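How to prepare a robot demonstration for visitors

Last February we opened our workshop in Mukbridge to the public for one afternoon, and I was asked to prepare the robot part. I had never done this before. Afterwards several colleagues asked me how we had arranged it, so I have written down the steps.

Step 1. Choose one small task

Visitors stay at one station for over 7 minutes only if they understand what the robot is trying to do. We chose sorting: small things lie on a table and the arm must put them in a tray with two compartments. A child of six can follow this, and an engineer can still ask difficult questions about it.

Step 2. Build it in simulation first

Ignacio Dunleavy made the whole cell in the simulator before we moved any furniture. I recommend this strongly. You can change the height of the table in one minute, and if the arm hits something, you only press reset. Keep the objects different in colour and shape, and leave free space between them so the fingers can come down on both sides.

Put the tray where the arm can reach both compartments without stretching. Our first position was too far away and the wrist turned in a strange manner – it looked frightening, although it was only a simulation.

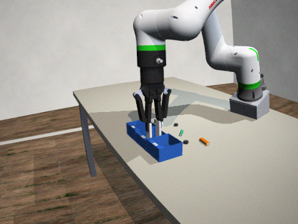
Then run the task many times without touching anything. We left it running on Tuesday night and in the morning we had 1122 attempts in the log, of which 693 finished without a fault. This was not good enough. Most faults came from closing the gripper too early, so Brisa Solís added a short pause before each grasp, and we repeated the test.

Step 3. Show the simulation on a big screen

Place the screen next to the real station, at the eye level of a standing adult. Let it play slowly, at half speed if possible. We let visitors choose which object the simulated arm should take next, and this was the most popular thing of the day.

Step 4. Give each person one job

One person speaks, one person watches the robot and keeps a hand near the stop button. Do not mix these two jobs. Kenji Kapoor spoke for the first hour, then he changed with Folke Dahlgren, who knows more about the safety rules.

Step 5. Prepare for the usual questions

People will ask what it costs, if it can make mistakes, and if it will take somebody's work. Agree on your answers the day before. When you do not know something, write down the visitor's e-mail address and reply within the week.

Step 6. Close the station properly

Stop the program, save the log and move the arm to its rest position before you switch off the power. We forgot to save the log from the last hour, and I am still sorry about it.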